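Home / Reviews / Classroom and Club Gear

Skillon practice bowls for our robotics club

I bought these in October for the student project I help with at Grillwood, where the kids are learning to pick up dishes with hand-held grippers (harder than it sounds!). The set was $25 and I'd buy it again. The glossy finish is slippery enough to make them think about where the fingers go, one inside the rim and one on the outer wall, and a bowl lying on its side is a whole different challenge from one sitting flat. We do our runs on a quilted comforter and I love that setup, so much quieter than the Dekico table we used before. My one gripe is the color choice. White is fine, but my crew fights over the green! Four stars from me, and we're already 51 practice grabs in.

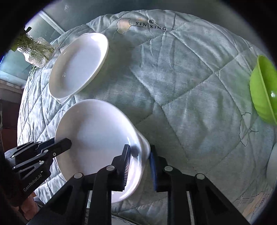

More reviews in Classroom and Club Gear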